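Frequently Asked Questions: Costs Assessment Service
Last updated 26 Jul 2021

What does Wallner assess?
Wallner reviews bills of costs in civil matters where the paying party disputes the amount. We prepare a written opinion on each disputed item. The opinion is not a court order and does not bind either party unless both have agreed to that in writing.

Which bills can be submitted?
Itemised bills only. Each entry must show the date of the work, the fee earner's grade, the time charged and the rate. Lump-sum bills are returned unassessed. The limit for a standard review is 200 items. Larger bills are quoted separately.

Are experts' fees included?
Yes, if they were charged as disbursements. Attach the expert's own invoice and the letter of engagement. Laboratory charges must be separated from time spent writing the report or attending a hearing. 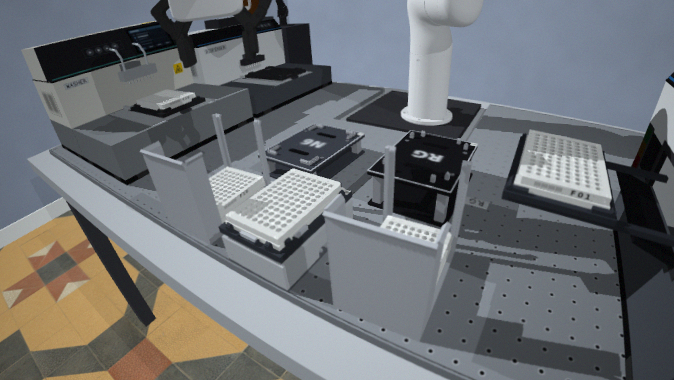
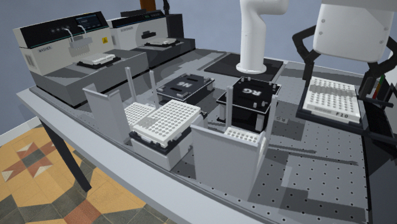
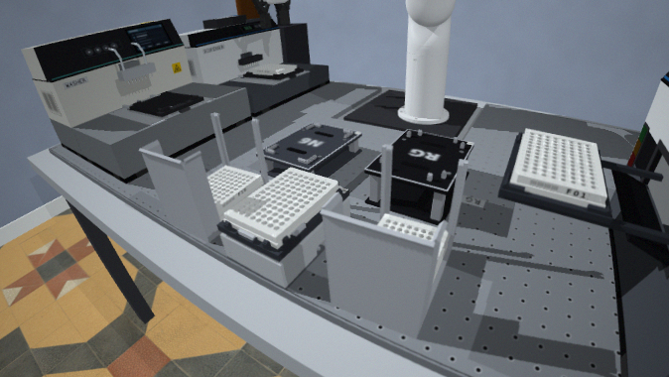 Plate washer on a laboratory bench

How do I lodge documents?
Upload them through the Plundetti portal as searchable PDFs. Number the pages consecutively. Emailed documents are not accepted, except where the portal has been unavailable for a full business day.

How long does a review take?
The standard period is 52 days from the date the file is complete. A file is complete when we hold the bill, the points of dispute and the reply. Requests for further particulars stop the clock.

Can I claim the review fee from the other side?
That depends on the costs order or agreement in your matter. We do not advise on recoverability.

What is the difference between Form 63 and Form 70?
Both are Wallner forms. Form 63 lists objections to individual items. Form 70 is used where the retainer itself is challenged. If both apply, lodge Form 70 first.

Will the fee schedule change?
A revised schedule takes effect in September. Files completed before then are charged at the current rate, whatever date the opinion is issued.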